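New house rules for cleaning tasks on shared robot arms

Stanix Robotics has put out a revised set of working rules for teams that use its arms for wiping and other surface-care tasks. The rules were approved on 17 July 2022 and apply to all benches in the Ernamwood building. They replace the short checklist that was pinned up beside each arm and that, in the opinion of many operators, left too much to personal habit.

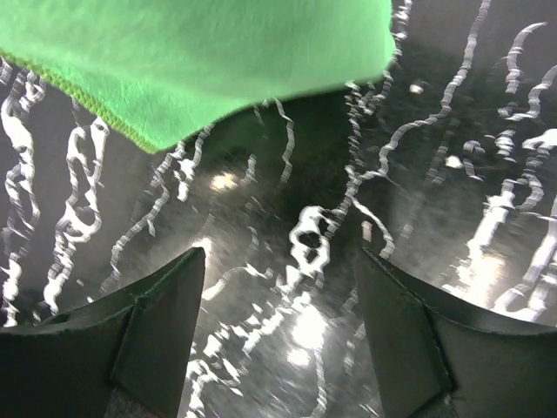 Stanix Robotics | Bench Practice and Safety Group

The change follows a review of recorded sessions made in June. Our group went through 3,798 recordings of cleaning tasks from two projects, Brilent and Swai. In 302 of them the notes did not say which cloth was used, or the name of the cloth was written in a way that a second person could not understand. In a further 954 the condition of the surface before the start was missing. The recordings themselves were mostly good. The weak part was what people wrote down next to them.

The first rule is therefore about notes. Every session must now begin with a short entry that gives the type of the cloth, its color, whether it was used before, and what the surface is. "Green cloth, dark table" is no longer enough. The entry should say microfiber if it is microfiber, and it should say glossy if the surface is glossy. The operator writes the entry before the arm is switched on. It may be corrected later, but the first version must stay readable.

The second rule concerns shiny and dark surfaces. A camera at the wrist sees reflections of the room lights on such a surface, and these can be mistaken for streaks or spilled liquid, both by a person who labels the recordings and by a program. Teams are asked to record 60 seconds with the arm at rest, before any cloth or object is brought in, so that there is something to compare with. Lights should not be changed between this first recording and the end of the session. If somebody must change them, the session is closed and a new one is started.

The third rule is on the gripper. Fingers must be looked at before each session, on the inner faces as well as on the outer ones. Light scratches are accepted. A finger with a sharp edge that can catch the hem of a cloth is not accepted and must be replaced. The old checklist asked only if the gripper could open and close. 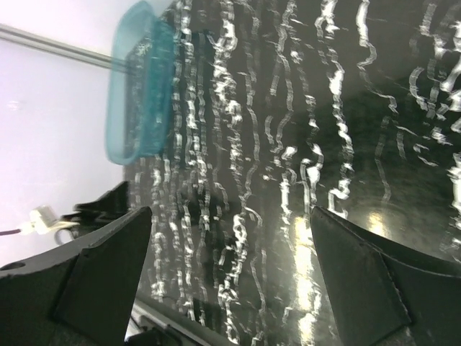 Gripper fingers over the dark glossy surface, with scratches on the faces of both. Photo: Bench Practice and Safety Group

Cables and loose items get a rule of their own. Nothing may hang freely inside the reach of the arm during motion, including connectors that are not in use. Containers, lids and tools may be on the bench only if the task needs them, and they must be named in the entry. Where a task needs a person to reach in, the arm must first be paused from the panel. To let it stand still between two commands does not count as a pause.

The draft was written by Shaohua Fan, who joined the group in spring, and it was sent to all operators for comments. The point which received the most answers was the washing of cloths. Some teams wanted a fresh cloth for each session. Others found that this costs too much time and that a used cloth is closer to what happens in a normal kitchen or workshop. The final text allows both, on the condition that the entry says which one it was.

"I would like that a person who was not in the room can read the entry and repeat the session," said Fan. "If this is possible, I am satisfied. I do not need long texts from anybody."

Recordings made under the old checklist stay valid and will not be deleted. Those with missing notes will be marked, and the Brilent and Swai teams are asked to complete them where the operator still remembers the details. Please do not fill in a field by guessing. "Unknown" is an accepted answer.

A short introduction to the rules will be given at each bench, and new operators will receive it together with the normal safety training. The full text is in the bench folder, together with a one-page form for the entry. The form can be filled in by hand or on the screen. Questions and proposals for changes go to the group by the internal mail list. The next revision is planned after the teams have worked with this one for half a year.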